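3.2 What people keep and where they say they keep it

I should own up to a bias before I go any further. I grew up in a house where everything had a place, and my mother could send you to the exact shelf for the sticky tape from two rooms away. So when I started asking households in Grideck how they decide where a thing lives, I was half hoping to hear my mother's voice come back at me. I mostly didn't (and I was a bit put out, if I'm truthful).

We used 324 storage diaries, each kept for six weeks, and every time somebody put something away they were meant to jot down what it was and why it went there. That gave us 2,736 entries we could read and code. Some are lovely. One just says "batteries, drawer, don't ask". Others run to half a page about a wedding present that has moved cupboard every winter.
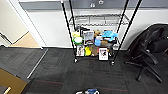 The thing that struck me first was how rarely anyone wrote about space. I'd built half my coding sheet around it! There were boxes for "too big", "too full" and "nowhere else", and they sat there nearly blank while the box I'd added at the last minute, "so I'll see it", filled up day after day. People put the gas bill by the kettle so they'll see it. They put the vitamins in front of the cereal so they'll see them, and then, by the fourth week, they write that they've stopped noticing the vitamins altogether.

I've called this fading. It isn't a grand term, but it's the word the diary keepers used themselves, and I'd rather borrow theirs than make one up. An object is put in plain view as a reminder, it does its job for a while, and then it turns into part of the room. The bill by the kettle was the most common case. Medicines came next, then anything to be returned to a shop or a friend. 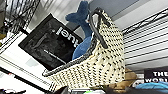
Kanokwan Boonyarit objected, when I read her an early draft of this section, that fading can't be told apart from plain forgetting on the strength of a diary. If someone stops writing about the vitamins, she said, maybe they've just got bored of the diary, and I'd be none the wiser. She's right to worry about it. I went back through the entries and kept only those where the writer named the object again later on and said they'd been walking past it. It's a smaller pile, and I trust it more.

The Claltum households did something different, and I'm still chewing on it. They moved their reminders about. A letter would spend a few days on the hall table, then go to the stairs, then turn up on somebody's pillow. Hardly anyone there complained of fading. I don't want to make too much of this, as the Claltum homes were also the ones with more adults in them, and a letter on a pillow may well have been put there by someone else (several diaries are quite cross on the point). 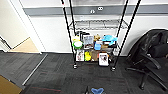

Figure 6. Open wire shelving with household items and toys.

Shared shelves brought out the longest entries of the lot. Where one person did most of the putting away, the reasons were short and sure of themselves. Where two or more did it, the reasons turned into little arguments, with crossings-out, arrows, and once a second handwriting that simply wrote "no" next to the tea towels. I coded that as a disagreement. Ruan Cele coded it as a joke, and we left it in both columns.

Toys I had meant to leave out. Then I found that parents wrote about them in just the same terms as the bills, only backwards: a toy was put up high or at the back so that it wouldn't be seen, and they were delighted when it faded. So they're in. 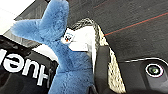
Section 3.2 by Lungile Shabalala, with coding by Ruan Cele and Ntombi Hendricks

We did a second round in December with the households who were still speaking to us, and I asked them one extra question: is there anything in your home that has no place at all? Nearly everyone named something straight away. Spare keys, mostly, and keys that no longer fit any door. I'll come back to the keys in 3.3, where they cause trouble for the whole coding scheme.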